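How to Wash a Dark Blue Shirt So That It Stays Dark

By Sewwandi Dewan
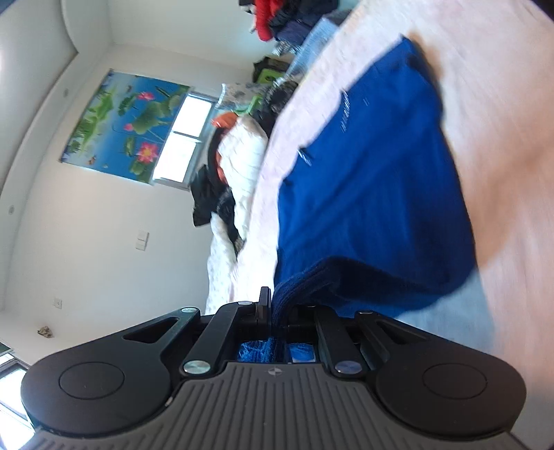 Issue 17

My first dark blue work shirts became grey on the collar before one winter was finished. I thought the shirts were bad. Then I moved to the flat in Grelau, where Evaristo Rinaldi had a small laundry on the ground floor, and he looked at what I was doing and shook his head. Most of this page I learned from him, the rest from my own mistakes.

Before the first wash

New dark cotton nearly always gives some colour to the water. Wet a corner of white cloth, press it on an inside seam for a minute and look at it. If it comes away blue, wash the shirt alone the first 4 times. After that it can go together with other dark things, but I still keep it away from towels, which leave fluff.

Old recipes tell you to soak the shirt in vinegar or salt to "fix" the colour. I tried both. With modern dyes I saw no difference, only the smell of vinegar in the bathroom.

Washing

Close the buttons, except the top one, and turn the shirt inside out. The colour is lost mostly by rubbing, and in this way the rubbing happens on the side which is not seen.

Choose cold water or 30 degrees, and a short programme. Use liquid for dark clothes, a little less than the bottle says if your water is soft. Powder does not always dissolve in cold water and can leave pale marks along the seams. Do not fill the drum to the top — you should be able to put your whole hand in above the clothes.

For the collar, rub a drop of the same liquid with your fingers and wait 12 minutes. Please do not use a brush. I used one, and the collar has a light line until today.

Keep the spin low. On my old Wunine machine the lowest speed is still quite strong, so for thin shirts I stop it before the end and press the water out in a towel.

Drying

Hang the shirt while it is still inside out, in the shade. One summer I forgot two shirts on the balcony for a weekend and the shoulders turned almost violet. Inside the house a wide hanger is better than pegs.

If you have a dryer, take the shirt out a bit damp. Lay it flat on the bed, pull the sleeves and the front edge straight with your hands, and then hang it. Often it needs no iron after this.

Ironing

Iron on the inside, with medium heat for cotton. On the right side the iron makes shiny places, especially over the pocket and the thick seams. If you must touch the right side, put a thin cloth between.

When the colour is already gone

A packet of dye can help cotton and linen, but polyester will not take the ordinary kind, and the stitching is often polyester. So you may have a dark shirt with pale stitches. I did this in October with an old shirt and now I wear it for painting.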